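## Section 5. Table Service: Setting Out the Fruit Plate

This section applies to all common rooms and guest sitting rooms at the Beddoe residence. It replaces the earlier sheet issued in July and takes effect on May 5, 2025. Questions about its content should be addressed to Eleri Ellis, Household Services.

### 5.1 Before You Begin

The fruit plate is set out each morning before the room is opened and is cleared at the close of the day. Staff assigned to the task must have read Section 2 (Hand Washing and Food Contact) and signed the record sheet kept in the pantry.

You will need:

- one clean tablecloth from the linen cupboard
- one oval serving plate
- fruit from the day's delivery crate
- a colander and two clean dish towels
- a small bowl for peels and pits

**Note:** Patterned and plain tablecloths are both acceptable. Cloths with stains, pulled threads, or scorch marks go back to the laundry with a Brernia repair tag attached.

### 5.2 Preparing the Table

1. Clear the table and wipe it with a damp cloth. Allow the surface to dry fully.
2. Lay the tablecloth with the printed side up and smooth it from the center toward the edges.
3. Check that the cloth does not touch the floor on any side. Fold the excess under if necessary.
4. Place the plate where a seated guest can reach it. It need not stand in the center of the table.

**Caution:** Do not drag the plate across the cloth. Lift it with both hands. Oval plates are heavier at the ends than they appear, and replacements from Skellia must be ordered by the case.

### 5.3 Washing and Sorting the Fruit

1. Rinse all fruit under cool running water, including fruit that will be peeled.
2. Dry each piece with a clean towel. Wet fruit marks the cloth and spoils sooner.
3. Set aside any piece that is split, leaking, or soft at the stem. Surface spots and uneven color are normal in many varieties and are not a reason to discard fruit.
4. Remove supplier stickers. The Akelov labels come away more easily once the skin is dry.
5. Keep small fruit apart from large fruit until the plate is arranged.

Cherry tomatoes may be served with the fruit. They are to be rinsed last, as they bruise under the weight of citrus.

**Caution:** Grapes, cherry tomatoes, longans, and other small round items present a choking hazard to young children. When children are expected, these items are to be left in the pantry and offered only on request by an adult.

### 5.4 Arranging the Plate

1. Place the mandarins first, with space between them.
2. Add the medium fruit, such as jujubes, in the gaps.
3. Finish with the smallest items, keeping them toward the middle where the larger fruit will hold them in place.
4. Leave the plate in a single layer. Fruit that is stacked will roll when the first piece is taken.

Large oranges take up too much of the plate and may be placed directly on the tablecloth beside it.

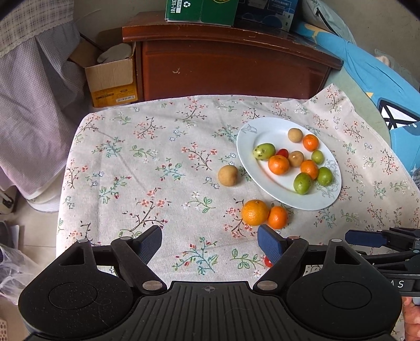
Mixed colors are preferred to a plate of one kind, but no fixed count or pattern is required. Staff should use what the delivery provides and should not open a second crate in order to complete an arrangement. If the selection is poor for more than two days in succession, inform Beca Griffiths in Purchasing — she will raise the matter with the supplier.

### 5.5 During the Day

1. Inspect the table at midday and again in the late afternoon.
2. Pick up small fruit that has rolled onto the floor and discard it.
3. Empty the peel bowl and wipe it before returning it to the table.
4. Replace the tablecloth if juice has soaked through.

### 5.6 Clearing

Whole, undamaged fruit may be returned to the pantry and used the following day. Cut or peeled fruit is discarded. Wash the plate by hand, dry it, and store it flat on the lower shelf. Enter the time of clearing on the record sheet and initial the entry.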